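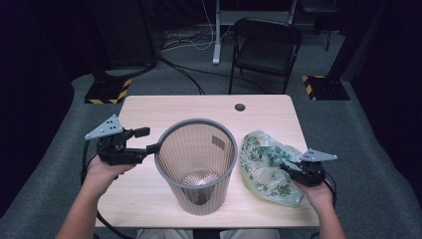

Call for participants: household waste sorting study, Tresadow and Gindlow

Applications close at noon on March 25, 2019.

Tonau Materials Research is recruiting adults for a study of how small households separate kitchen and office waste. The results will be used to set collection intervals in the two districts. Fieldwork takes place in April and is led by Ulla Nygård.

What is involved

Participants keep a written record of everything thrown away at home for 30 days. Each entry gives the type of material, the bin used and the time of day. Entries may be made on paper or in the online form, but the same method must be used throughout. Filled bags are weighed at home on a hanging scale, which we supply, and the reading is entered before the bag goes out for collection.

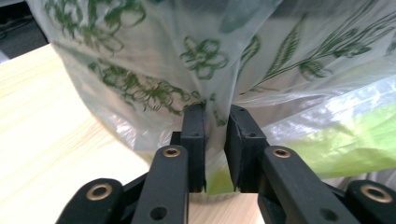
Weights are recorded to the nearest gram. Where a bag holds mixed material, enter it as mixed and do not open it to sort the contents. Food waste is recorded separately if your street has a food waste collection - otherwise it counts as general waste.

There are also 2 interviews, one before the recording period and one after it. Each lasts up to 30 minutes and can be held by telephone or at our office in Gindlow.

Who can apply

You must be aged 18 or over, live in Tresadow or Gindlow, and expect to be at home for the whole recording period. Only one person per household may take part. Households that share bins with a business are not eligible. No previous experience is needed.

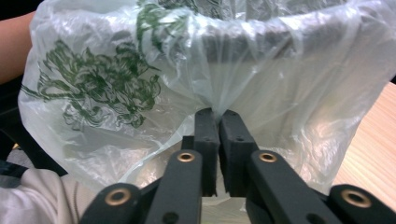

Payment is 9 pounds for each completed week, with a further sum for the interviews as set out in the consent form. Part weeks are not paid. You may withdraw at any point without giving a reason, and records already sent in will be deleted on request.

How to apply

Write to the study office with your name, postcode, number of people in the household and preferred interview times. Applicants will be told the outcome by post or email.

Related items
Field assistant, Tveit composting trial
Glass collection in Gindlow: summary of results
Notes on weighing light packaging
Tresadow street survey: closed to new applicants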